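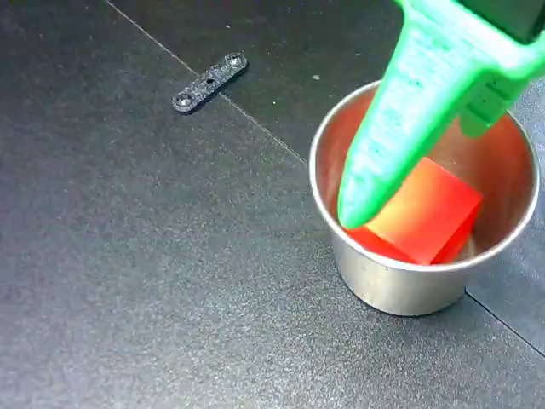 Skillo Cup and Cube Set, part no. 2133
Reviewed by Wilma Verbruggen

The set consists of a short stainless steel cup and a red cube that fits inside it. Skillo sells it for pick-and-place exercises, hand therapy and general bench use. I ordered it to replace a mixed drawer of tins and wooden blocks, and it has been in regular use since July. It was bought at the list price from Zirimel, the only reseller I found that had it in stock.

Packaging is a plain carton with a paper insert. The insert gives the part number and a cleaning note. It gives no tolerances, which I would expect on something sold for repeatable exercises.

The cup

The cup is round and straight-walled, with a slightly rolled lip and a brushed exterior. Straight walls are the correct choice for this purpose. A tapered cup changes its clearance with depth, and a cube dropped into one can wedge partway down. In six weeks of daily use I have not had the cube jam in this one.

The lip is even all the way around. I ran a cotton swab along both sides of it and found no snags. The base is a little less good. On a glass plate my sample rocked by a barely perceptible amount, and I corrected it with a few minutes on 800-grit paper. Ward Vermeulen bought the same set a month later and reports that his sits flat as delivered, so I would treat this as variation between samples.

The interior is polished and reflective. With the cube inside, the lower wall takes on a strong pink to coral tint, and under a direct lamp the rim picks up a bright white line. By eye this is harmless. Anyone sorting or checking by color should know that the inside of the cup reads as reddish whenever the cube is in it. A matte interior would be preferable, and I hope Skillo offers one.

The cube

The edges are crisp with a small radius, enough to be comfortable in the fingers. The faces are plain, with no dots, letters or logo. My sample measures the same across all three axes within the resolution of my calipers.

The color is a saturated red, and it shifts a good deal with lighting. Under an overhead lamp the top face goes to a pale orange, close to yellow at its brightest, while the sides stay red. The finish is near matte, so there is little hard glare, but the difference between top and sides is larger than I expected from the catalog page. On a dark gray surface the cube also leaves a faint reddish glow around its base. It remains very easy to find.
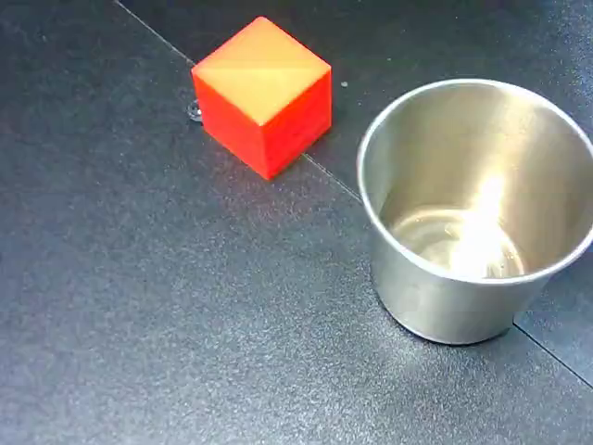

In use

The basic exercise is to lift the cube from the table, bring it over the rim and release it. The clearance between cube and wall is moderate. A careless release still goes in if the cube is more or less centered, and an off-center one strikes the lip and bounces out. I consider this a suitable level of difficulty. Beginners succeed within a few attempts and the exercise does not become trivial. 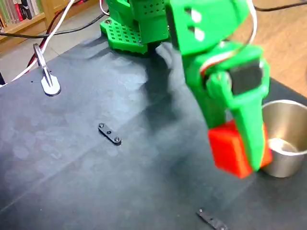

The approach to the rim is where most errors occur. The cup is light, and contact from the side moves it. If the exercise depends on a fixed target position, the cup needs to be held down or its place marked and checked between runs. I used a ring of removable tape. Jolien Jansen prefers a thin rubber disc under the base, which works equally well and leaves no residue.

Once inside, the cube does not always lie flat. It often settles at an angle against the wall, which affects retrieval more than placement. Reaching in from above is easier when a face is upright, and a tilted cube usually needs a nudge first. Tapping the cup on the table corrects it most of the time.

Noise is the main complaint. Dropped from rim height onto bare metal, the cube makes a sharp ring that carries through a closed door. A felt circle in the bottom reduces it to a dull knock – cut it slightly undersize so that it can be lifted out for cleaning.

Work surface

The set comes without a mat. A dark, non-glossy covering gives the best contrast with both pieces. Cloth should be stretched and held at several points, as any crease large enough to tip the cube will change the way it sits. I use small black metal bars screwed down at both ends. They hold well, but keep them out of the working area, where the screw heads catch sleeves and stop a sliding cup.
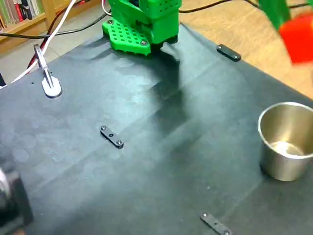
Wear and cleaning

The outside of the cup shows light scuffing around the base, hard to see against the brushed finish. The polished interior marks sooner, with fine scratches where the cube's corners land. The cube has lost a little sharpness at one corner. Both pieces wash in warm water with dish soap. Dry the cup at once if your water is hard.

Verdict

A well-made set with a sensible cup shape and an accurate cube. Points against it are the reflective interior, the low weight of the cup and the missing tolerances. A spare cube is sold separately at a price I find too high. I would buy the set again, and have ordered a second cup for the other bench.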